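Workshop > News > Builds

Two-finger gripper moves to simulation at Caldeira

Members of the Caldeira shared workshop have begun running their home-built two-finger gripper in simulation before cutting the next set of metal parts. The build, named Divley, uses a parallel gripper driven by one servo through a rack and pinion. Hajar Abdelaziz drew the fingers as flat plates with chamfered edges and exported the same geometry to the simulator.

The simulated view is taken from the gripper itself and looks out past both fingers. Surfaces are left plain, and the fingers are rendered in neutral grays. With the gripper open and nothing held, the gap between the tips can be checked against the drawing.
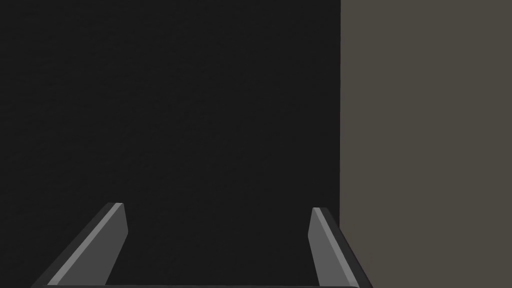 Shuk-fan Siu asked whether the model includes backlash in the rack, which on the bench unit is enough to shift the closing point between runs. It does not yet. Abdelaziz plans to add it as a fixed offset, then replace the offset with measured values.

The group has logged 336 simulated open-close cycles and set a target of 900 before the plates are cut. Servo commands are sent by the same script in both cases, so the controller settings carry over unchanged. The bench unit stays on its printed fingers until then.

The workshop's bench is reserved for the build on Wednesday evenings. Drawings and the script are on the shared drive under Divley.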